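Mellent patterned tablecloth, wipe-clean, medium
Reviewed 2020-02-18 by Kristine Rivera

I bought this to cover the stretch of counter next to my kitchen sink, where the laminate is stained and I can't replace it because we rent. Mellent sells it as a tablecloth for small dining tables. I paid 900 at Rondumico, including delivery. The larger size was 1286 and would have needed cutting.

It came folded in a flat plastic sleeve. The fold lines were deep and took up to nine days to drop out. The label says no iron, so I laid a couple of heavy trays on it overnight, and that helped a little. There was a faint plastic smell when I opened it. With the window open it was gone by the next evening.

Cleaning is the main thing for me. Coffee, soy sauce and fruit juice all came off with a damp cloth. Turmeric did not. I left a spot for an hour and there is still a yellow shadow on one of the white blocks – on the red ones I doubt it would show. Grease needs dish soap and a second wipe. Water from the sink sits on top and doesn't soak in, but it can run under the edge, so I lift that side once a week and dry the counter.

It does slip. The back is smooth and the counter is smooth, and if you knead dough on it the whole thing travels. I put four strips of Narkura grip tape under the corners and it has stayed put. Do not put hot pans on it. I use a cork mat.
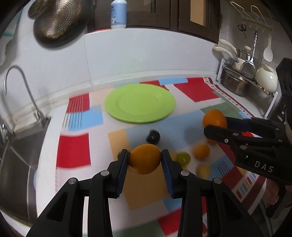 The pattern is busier than the listing photo suggested. I expected mostly red and got plenty of light blue, pale yellow and green too, plus patches of thin red and blue stripes. My sister-in-law Honeylyn thinks it is too much for a small kitchen. I like it, and crumbs are hard to see on it between wipes. Colorful things still stand out well enough – the oranges are easy to spot, and so is the lime-green plate. The border of small multicolored rectangles is the best part of the design, and I turned the cloth so that it runs down the right side.

The hem is straight on three sides and slightly wavy on the fourth, with one loose thread that I snipped off. No fraying so far.

Four stars. One off for the slipping and the turmeric. I would buy the same size again, in a darker pattern if they make one.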